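Two arms on a bench: Beatrice Mollel on the Pridus kit

18 February 2022

Beatrice Mollel runs the teaching workshop at Nundcombe, where the Pridus two-arm kit has been on the bench since last April. Before that she used the Tazi, a single arm from a different maker, and before that she taught programming with no hardware at all. We spoke to her for two hours about what the Pridus is like to own, what comes in the crate and whether she would order it again.

She starts with the crate. "It's heavier than you'd think and it comes on a pallet. The arms are packed separately from the rail. You bolt the rail down first, then the plates, then the arms. If you do the arms first you will be taking them off again, and I know that from doing it."

The build took her and one student a full day. The printed guide was written for an earlier version of the kit and two of the drawings show screws that are no longer supplied. Pridus sent a corrected sheet by email when she asked for one. "They answered the next morning. I'd have preferred it in the box."

Each arm has its own controller board and its own power lead. Mollel likes this, as one arm can be switched off and worked on with the other still running. She is less keen on the cables. The kit is supplied with plain ties and the run along the forearm is left to the buyer. "You want slack at the wrist and you don't want slack anywhere else. We must have redone ours 10 times. Now I check them before every session and it takes a minute."

The cameras on the wrists are included in the price. She rates them as good enough for close work and says the picture holds up well under ordinary room lights. The mounts are plastic and one cracked in the first month. A replacement came free of charge, and she has since bought spares.

Most of the sessions at Nundcombe are tidying tasks. Students teach the arms to pick up household things and put them somewhere else, and the programs are judged on whether the arms can do it again with everything moved a little.
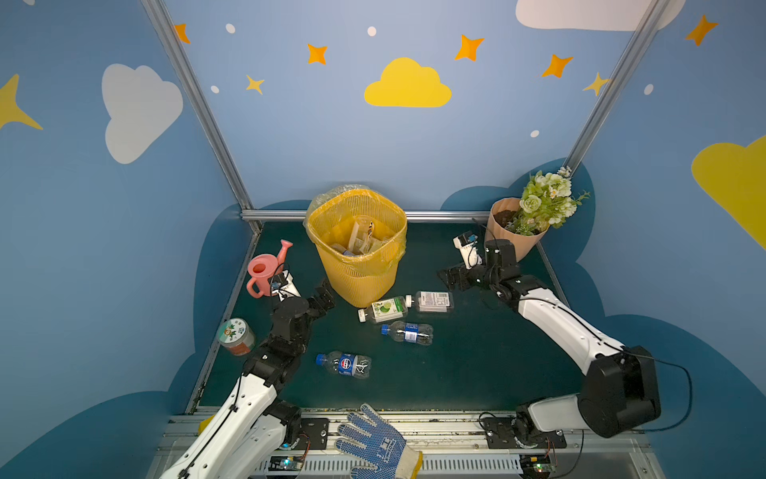
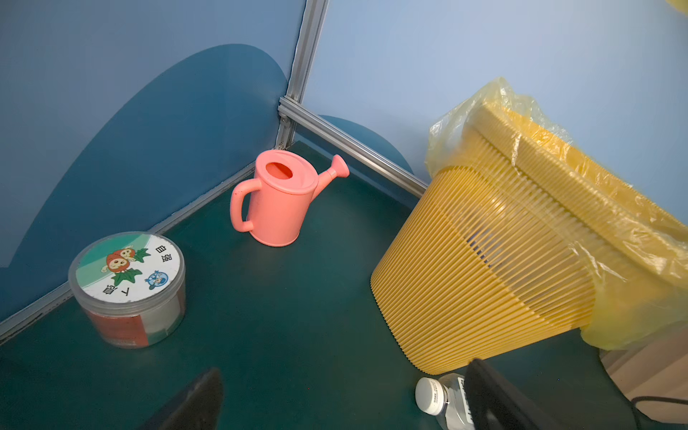

"People ask why we don't use blocks," Mollel says. "We did use blocks, for the whole first term. A block is the same from every side. After a term of blocks you've got a program that's very good at blocks."

Drinks bottles were the first thing to cause trouble. The grippers have two fingers and close in a straight line, and a round bottle will roll if the fingers come down off centre. Clear plastic is also hard for the cameras. Her students got round the rolling by slowing the last part of the approach. The other problem they have only partly solved.

Handles and spouts she describes as easier to grip and harder to plan for. "There are four or five sensible places to hold a watering can and each of them tips it a different way. I let them argue about it. That's a good half hour of teaching and it costs me nothing."

Bin liners are the worst. A liner moves when anything touches it, and a finger can catch in the folds. She does not give that task to beginners.

On strength, she says the arms will lift anything her classes need and that nobody should expect more. A full tin is fine close to the base and a poor idea at full reach. The joints get warm after a long session and the makers recommend a rest, which she follows. Over 80 sessions she has replaced one motor, under guarantee. The swap needed a small hex key and a good deal of patience.

The software is where she has the most complaints. The basic controls are clear and a new student can move an arm within the first lesson. Recording a movement and playing it back is simple as well. Getting both arms to work together is another matter. The two are treated as separate machines on the screen, and the timing between them has to be set by hand. "One arm steadies, the other one picks. That's all I want. It should be a button and it's four menus."

For this she uses Curnik, an add-on program written by Ragnvald Solheim, who sells it direct to schools and workshops. It puts both arms on one timeline. Solheim told us there are 200 copies in use and that he has no plans to work with Pridus on a joint version. "They have their own list of things to do," he said. "I'm happy to carry on as I am." Mollel pays for Curnik out of the same budget as the spare parts and thinks buyers should count it as part of the cost.

Would she order the Pridus again? Yes, she says, with the add-on and with extra camera mounts. She would not recommend it to a school that has one spare hour a week, as setting up and checking would use most of it. The Tazi suits them better and takes up less room. "If you've got a bench you can leave alone from one week to the next, get the two arms. If you have to pack it away every time, don't."

She has asked Pridus for softer finger pads and is waiting for a price. In the meantime her students have been trying pads of their own, cut from rubber sheet, and she says the second design is holding up.

Comments (4)

benchend
We have the same kit and had the same trouble with the guide. Ask for the corrected sheet before you open anything.

Marrowfield
Does Curnik run on older laptops? Ours are slow and the Pridus software is already a struggle.

benchend
@Marrowfield It does on ours, but close everything else first.

T. Oakes
Would have liked the actual price in the article. Also how noisy is it? We share a wall with the library.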